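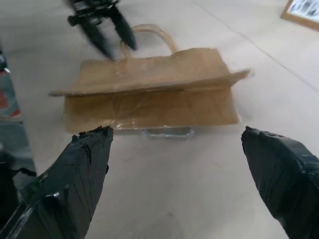 In praise of the paper bag with handles

I have a drawer in my kitchen in Lindville that holds paper bags, and nothing else is allowed in there. My sister-in-law, Sibel Yazıcı, thinks this is a waste of the deepest drawer in the house. I think it may be the best use I've found for a drawer in my life!

Let me make the case. A brown paper bag with a twisted handle is a wonderful object. It stands up by itself while you fill it. It folds flat when you're done. You can write on it with any pen you own, and the writing stays put. I keep onions in one, and wool in another, and last spring I moved the whole contents of my desk in two of them (plus a lamp, which stuck out of the top and looked very pleased with itself).

People will tell you paper is weak. Well, sure, if you leave it on a wet porch. But I've been using one bag from Penner, the hardware store on our main street, since last May, and it has carried paint, bird seed and a frankly silly number of library books. The handle has gone soft, like old rope. I love it more now than when it was new.

My one complaint is the plastic. More and more of these bags seem to end up with clear film around them, all that crackle and shine over something that was already a perfectly good wrapper. I don't get it! The bag is the package. Putting a package around the package makes me want to write letters, and I did write one, to a shop called Brolluven, and they wrote back very kindly and changed nothing.

Then there's the question of what a bag does once it's home, and this is where I get really excited. Fold it and it takes up no more room than a magazine. It will lie on a table with a phone, a lidded food container and a little cardboard box, and it's the only one of the lot that can swallow the others when company is coming. Selim Bozkurt next door clears his whole table that way before dinner, one bag, one sweep, done. I've copied him ever since I saw it.

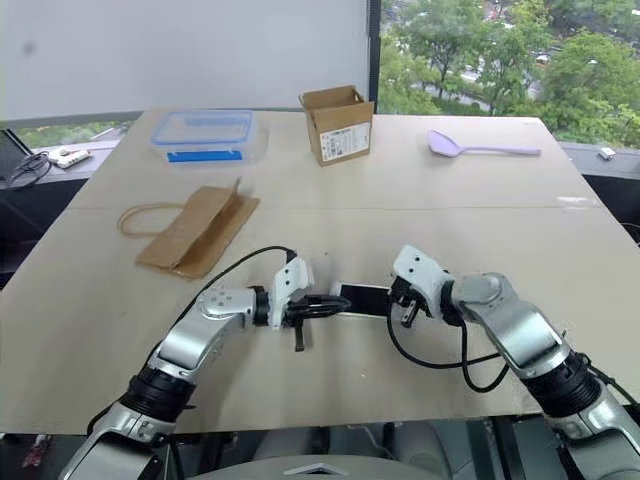 Folding, and why I'm fussy about it

Follow the creases the bag came with. They're already there, so use them! Push the base up flat against one side, smooth it with your forearm, and leave the handles poking out of the top so you can grab one without pulling up the entire stack. Sibel folds hers in quarters, handles inside, and we've agreed not to discuss it at family meals.

And please, take a bag with you when you go out. Mine lives on the hook by the back door, under my raincoat.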